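Subject: Re: [guesthouse-keepers] Breakfast hours, and what do you do about early leavers?
From: Stojan Vidmar
Date: 10 Jun 2026

Hello all,

Sorry to be slow with this, we've had a full house since the bank holiday and I've only now sat down with a cup of tea. The Obradović house wrote:

> We serve from 7.30 to 9.30 and that suits most people, but we
> keep getting walkers who want to be off by six. My husband has
> started getting up for them and it can't go on. Does anyone do
> a packed breakfast, and do you take anything off the bill for it?
> Also, is it worth asking people the night before, or do they all
> just change their minds?

We had just the same trouble when we first opened at Bosano, and I do feel for your husband! I did the early shift myself for two summers and was no use to anybody by lunchtime (my wife would say by ten). What we do now is a paper bag in the fridge on the landing with the guest's name on it. A roll with cheese or ham, a boiled egg, an apple, a yoghurt and a spoon. Please don't forget the spoon, I have had letters about the spoon.

We don't take anything off the bill. A bag costs us very nearly what a cooked breakfast does once you've bought decent rolls, and only one person has ever grumbled. The folk at Vimer do knock a little off, I believe, so you may want to hear from them before you settle on anything.

As for asking the night before, yes, do, but give them a time. We have a card on the hall table which has to be filled in by eight in the evening, and after that it's the dining room or nothing. Out of 65 bags since April we've had only two left behind, and both of those were the same gentleman, who is lovely and comes every year.

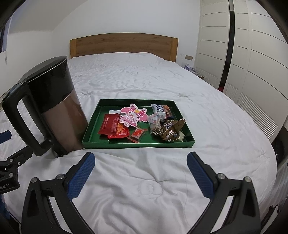
The other thing that helped was moving the kettle. We used to have just the one downstairs, and the early ones would creep down for it and set the dog off, and then everybody was having an early breakfast whether they liked it or not. Now there's one on each floor, with a jar of coffee and some long-life milk. I got ours from the shop in Kikov, 22 each, and they're much quieter than the old one.

Do let us know how you get on, and my best to your husband. I hope he gets a lie-in soon.

Warmly,
Stojan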